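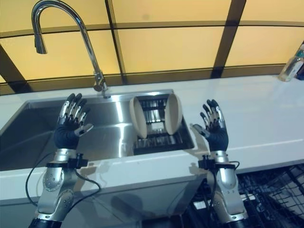

pernwood_lab
We're collecting demos for the dish task at Gulbridge and I'd like opinions on how much to vary the setup. The policy trains on head camera video plus joint readings from both arms and hands. Right now the rack sits in the right half of the sink with two plates on edge, facing each other with a gap between them, and the operator starts with both hands open and raised. Then it's pick up the left plate, move it to the counter, repeat with the right. We have 70 episodes so far, all teleoperated, all from that start. Plan is 4000 by the end of May. Do I start moving things now or get a clean base set first?

drift_and_bias
Start moving things now. If every episode begins with the rack in the same spot, the model will learn the spot. We did 10 days of fixed starts on a cup task and threw most of it out.

kobzar_user
I don't agree. With 70 episodes you don't even know if the task is learnable with your hands and your cameras. Get a few hundred fixed ones, train something small, see if it can close on a plate edge at all. Then vary.

drift_and_bias
You can find that out with a rack that moves a couple of inches. It doesn't cost the operator anything.

kobzar_user
It costs you when it fails and you can't tell why.

wristcam
What about the light? You've got glowing yellow panels behind the counter and a polished sink that picks up reflections of your own arm. I would worry about that before rack position. Record some with the panels off if you can switch them.

pernwood_lab
They're on a wall switch so that's easy. Hadn't thought about the reflections. Would you mask the sink walls?

wristcam
No, leave them in. Just get them under different light. Masking was a lot of work for us and the results were the same.

akus_fan
Are you keeping failed grasps? We log ours in Akus with a fail tag and an end time.

pernwood_lab
We've been deleting them. If a plate slips the operator resets and starts over.

akus_fan
Stop deleting. Keep the slip and the recovery as one episode. Those were the ones that helped us most, more than extra clean runs.

kobzar_user
Agree on recoveries. Tag them separately so you can leave them out later.

pernwood_lab
OK. On Friday I'll run a block with the rack fixed and the panels off, then a block with the rack in 5 marked positions, panels on. Slips stay in with a tag. I'll train on each block alone and post the numbers.

drift_and_bias
Put the bottle at the end of the counter in different places too while you're at it.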